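2 de setembro

Terminei o Skullitdale. Quer dizer, terminei a história, porque o jogo ainda diz que me falta quase metade do mapa e eu sei perfeitamente que amanhã vou abrir aquilo outra vez "só para ver a mina". Comecei em abril, larguei, voltei nas férias, larguei de novo quando fiquei presa na ponte, e hoje fiz as últimas 3 horas de seguida com o jantar a arrefecer ao lado.

Primeiro o final, enquanto está fresco. Eu tinha a certeza absoluta de que o faroleiro era o culpado. Certeza! Passei o jogo inteiro a recusar-lhe os favores, não lhe entreguei as cartas, não lhe arranjei o barco, e depois chega-se ao último capítulo e o homem estava a guardar-nos a chave desde o início. Fiquei com uma culpa enorme. Há uma fala dele, se não se fez nenhum dos favores, em que diz apenas "não faz mal, também não pedi com jeito", e eu pousei o comando e fui beber água. Já fui ver e quem lhe arranja o barco tem uma cena extra no cais, com música e tudo. Claro que agora tenho de a ver.

A ponte, para que fique registado, resolve-se com o sino. Estive semanas a empurrar caixotes. O sino está na praça, toca-se logo no primeiro dia como brincadeira e depois uma pessoa esquece-se de que existe. Quando percebi, deu-me vontade de rir e de atirar o comando à parede em partes iguais. A Stunilley faz sempre isto, já no Kutell era a mesma coisa com o relógio da cozinha, e eu caí da mesma maneira.

Continuo a achar que gosto mais do Kutell. É mais pequeno, joga-se em dois ou três serões, e tem aquele humor seco que no Skullitdale só aparece de vez em quando. No Skullitdale há conversas que se arrastam — a da padeira com o sobrinho, por amor de Deus, vão lá para dentro discutir isso. Mas o Skullitdale tem a chuva. Nunca vi um jogo chover tão bem. Houve noites em que fiquei parada debaixo do alpendre da estalagem sem fazer nada, só a ouvir, e se calhar foi por isso que demorei tanto.

Conchas: tenho 100 das 200. Metade certinha, e nem sequer fiz de propósito. Não vou apanhar as outras. (Vou, mas devagar.)

Também gastei dinheiro, que era o que eu tinha jurado não fazer este mês. O Forsberg estava em promoção por 12 euros e toda a gente no fórum anda a falar dele há tempos, por isso lá foi. Joguei só o início, o prólogo no comboio e a chegada à fábrica. O comboio é lindo. A fábrica ainda não sei. Os comandos são esquisitos, o botão de correr é o mesmo de abrir portas, e já entrei a correr por três escritórios onde não queria entrar. Não percebi se se pode mudar isso nas opções, tenho de ver com calma.

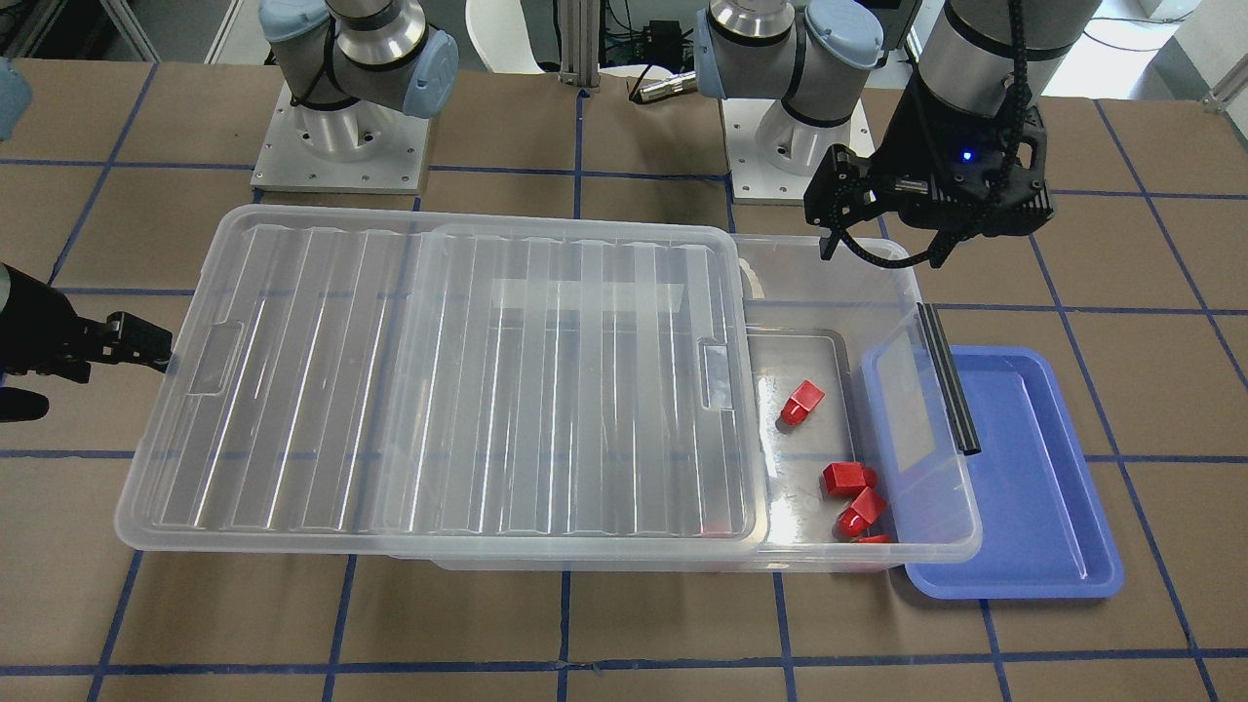
O Forsberg, pelo que percebi até agora, é quase todo ele um jogo de arrumar coisas com pressa. Dão-nos uma sala, um tabuleiro de peças e um relógio, e temos de pensar na ordem antes de mexer seja no que for, que é precisamente aquilo em que eu sou péssima. Comecei logo por pegar na primeira coisa que vi e bloqueei o caminho todo. O que me salvou na segunda sala foi desenhar o chão aos quadrados num caderno, como aquela grelha de fita azul colada no papel pardo, com os dois braços robóticos fixos nas suas placas cinzentas e os recipientes de plástico ali por perto. Com quadrados consigo dizer a mim mesma "este vai para ali, aquele espera" e deixo de andar às voltas. Sem quadrados é o caos. Gastei quatro páginas do caderno bom, o que tinha guardado para as receitas, e agora já não serve para receitas, fica caderno do Forsberg.

A música, por outro lado, ainda não me convenceu. É um sintetizador muito aflito que sobe quando o tempo está a acabar, e a mim isso só me faz carregar nos botões errados mais depressa. Baixei-a para metade e pus os discos da minha mãe por cima. Ficou muito melhor, resolver a terceira sala ao som de boleros.

Amanhã: ligar a consola só depois de estender a roupa. Ver se o ficheiro antigo do Skullitdale ainda dá para voltar atrás e arranjar o barco ao faroleiro, ou se tenho de começar tudo do princípio. E comprar pilhas para o comando, que hoje piscou o tempo todo durante o final e eu fingi que não estava a ver.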